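FOR IMMEDIATE RELEASE

Amadmont opens Vetside equipment planning program to outside clinics and teaching labs

Budget worksheets, shared instrument pool and trial bookings now available – first applications due in November

Amadmont, the regional purchasing group for animal hospitals and surgical skills labs, today opened its Vetside program to non-members. Vetside helps a site work out whether it can afford a robotic suturing station, what size, and when. Planning only at first. No obligation to buy, no deposit to get the worksheets.

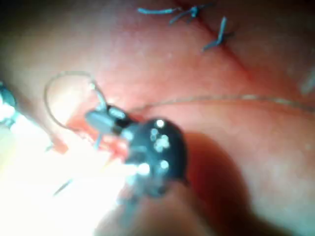 Page last changed: November, 9:40 a.m.

The program has been running with member sites only. In that time Amadmont collected 373 equipment budgets, some finished, some abandoned halfway, and went through all of them. The most common problem was a budget with one line in it: the robot. Instruments left out. Service left out. Suture, needles, practice tissue, training hours, all left out or lumped under "misc." Several sites had to go back for a second approval in the same year, and a few did not get it.

Vetside worksheets split the cost into parts a finance office can read. Purchase or lease. Room work. Instruments. Consumables. Service contract. Staff time. Each part gets its own page and its own renewal date, because they do not all renew together and thats where the trouble starts.

"We are tired of seeing good plans sent back over a line somebody forgot," Amadmont said in a statement. "The worksheet is dull. It is supposed to be dull."

Instruments and the shared pool

Instruments are the line most sites get wrong, so Vetside treats them as a running cost and not as part of the purchase. The worksheet asks for a use limit on every instrument, a replacement price, and how many will be out for cleaning at any one time. It also asks for them by position, left and right. Suturing ties up both: one set of jaws has the needle over the incision while the other waits empty near the last knot, and a site that priced a single needle driver has priced half a station. Spares come on top of that.
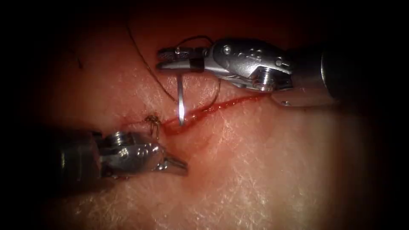
Budget requests should start with the procedure list, not the catalog. Vetside asks each site to write down what it plans to do in the first year and how often, then works back to instruments. Closing an incision with separate stitches is a good one to plan around, as every stitch means another pass and another knot, like the tied one sitting at the end of a cut with the needle already at work further along. Multiply by trainees and the suture line grows fast. Sites usually enter one pack per session. Amadmont recommends pricing by the stitch for the first quarter, then switching to packs once there is real usage to go on.

Members can also draw on a shared instrument pool run out of the Ladotel warehouse. The pool now holds 500 instruments, up from 200 when it opened. Pool instruments are booked by the week. Late returns are billed at the daily rate, no exceptions, and the use count travels with the instrument so the next site knows what is left on it.

Non-members may book from the pool starting this month. Members keep first pick until noon each day, after that it is open.

Trial bookings

Sites that complete the worksheets can book a trial at the Eren skills center before they sign anything. 44 trial slots are open for the coming season. A trial covers one station, both instrument arms, practice tissue and a technician. Travel is on the site. Bring the people who will use the equipment and, if at all possible, whoever signs for it. 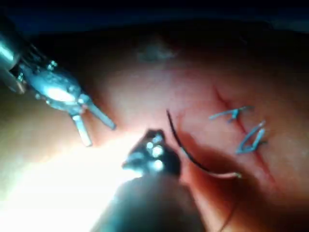
Trial sites get a cost sheet afterward showing what was used: instrument uses, suture, tissue, technician hours. The sheet goes to the site only. Amadmont does not share it with vendors and does not take a commission on any later purchase.

What to check before you apply

Service terms first. Vetside reviewers look for response time, loaner terms, and who pays shipping on a failed instrument. Then compatibility. Instruments from one system mostly will not fit another, and markings are not a substitute for a part number – a wrist housing with the letters "IS" on the face, for instance, says nothing a purchasing clerk can order from. Write down the full number from the packaging and put it on the worksheet, one row per part. Photos of the instrument are welcome as backup but will not be accepted alone.

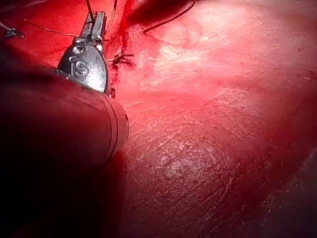 Room work is the other one to settle early. Power, floor loading, door widths, storage for the cart when it is not in use. Get the quote in writing and attach it. Verbal quotes are sent back.

How to apply

Worksheets are availble from the Vetside desk at Amadmont, by mail or by download from the member portal (guest login works). First applications close at 5 p.m. on the last working day of November. Incomplete packets are held, not rejected, and roll over to the next round. Replies go out in the order received.

About Amadmont

Amadmont is a nonprofit purchasing group serving animal hospitals, teaching labs and surgical skills centers. It negotiates supply and service contracts for members, runs the Ladotel instrument pool, and operates the Vetside planning program.

Media contact: Amadmont press desk, weekdays 8 a.m. to 4 p.m.

###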